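**About Jandell**

We teach robots chores by doing the chores. Short version. Longer version below, written fast between shifts, so bear with us.

Jandell is a small shop in Jillimcombe. We record people doing ordinary jobs by hand, with a gripper in the fist in place of bare fingers, and we turn those recordings into training sets for teams that build arms and mobile robots. Started with three people and a kitchen. Bigger now. Still use the kitchen.

## What we do

Mostly three lines of work:

- **Hand-held demos.** You hold the gripper, you do the task, the gripper camera sees what the robot will later see. Most of our hours go here.
- **Remote control.** Same tasks, but you drive an arm from a desk. Slower. Some customers need it, fine, we do it.
- **Cleanup and labeling.** Trimming, sorting, throwing out the bad ones. Not glamorous. Takes longer than the recording on a bad week.

We work in lived-in rooms wherever we can get them. Real tables, real clutter, stuff leaning on other stuff. A bare bench with one block on it is a nice way to test a motor and a poor way to learn about somebody's snack box.

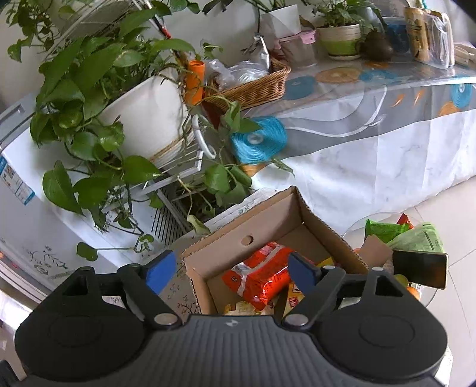 Packaged food is our biggest category at the moment. Grew out of a job for Drornix, who wanted pick-and-place on soft packets and had been practising on foam cubes. Packets crumple, slide, hide under each other, and the shiny ones throw light back in the camera. That first set ran to 1,335 demos. The follow-up was 3,474, and by then we had gotten much pickier about what counts as a good one.

## What counts as a good one

People ask, so:

- Start with the fingers open and in view. Go in at a speed you could keep up all afternoon.
- One clean grasp. If you miss, back out, go again, keep the miss in the recording. Recoveries are useful, panic is not.
- Don't tidy up first! New collectors always straighten the pile. Leave it.
- Set the thing down. No dropping, no flicking.
- Move the box between takes, turn it, come at it from another side. A robot that has only seen a box from the front has not learned much about boxes.

Every demo gets watched by somebody other than the person who made it. We do reject our own work, a lot of it, and no one gets docked for a reject. Used to be different, it made people cagey and the data got worse.

## The Pacheco method (sort of)

Pacheco is our in-house task sheet. One page per task. Says what's on the table, where to start, what "done" means, and what to change every few takes. It's named after the street our first office was on, nothing fancier than that. There are 55 sheets in the binder now and maybe half of them need rewriting. Sheet one is still "open drawer, close drawer" and is still the one everybody gets wrong on their first morning.

Customers get the sheets along with the data. You should know what the collectors were told to do -- otherwise you're guessing why every cup got picked up by the rim.

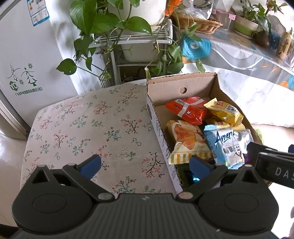
Two-handed work is where we're headed. Harder to coordinate, harder to label, and the timing between hands matters more than we figured when we quoted the first job. Sheets for it are being written as we go. If you have a task that really needs both hands we'd like to hear about it, esp. folding, bagging, or anything with a lid.

## Who collects

Folks from town mainly. Cooks, a couple of students, a retired seamstress with the steadiest wrists in the building. No robotics background needed. Training is two mornings, paid, and then a week paired with somebody who's done it a while. Shifts are short as wrists get tired and tired wrists make sloppy data. Break every 3 sets, no skipping.

We'll be taking on more collectors in November. Days and early evenings.

## Stuff we don't do

Nothing recorded without the say-so of whoever lives or works in the room. No faces if we can help it, and when one gets in, that clip gets blurred or binned. No selling a customer's set on to somebody else. We've been asked. No.

Also we don't build robots. Happy to recomend people who do.

## Get in touch

Best thing is to send the task, a sketch of the space, and the gripper you plan to use. Rough is fine. We'll tell you if it's a hand-held job or a remote one and what a small trial set would look like. Door's open from 8 in the morning, side entrance, the bell is broken so knock.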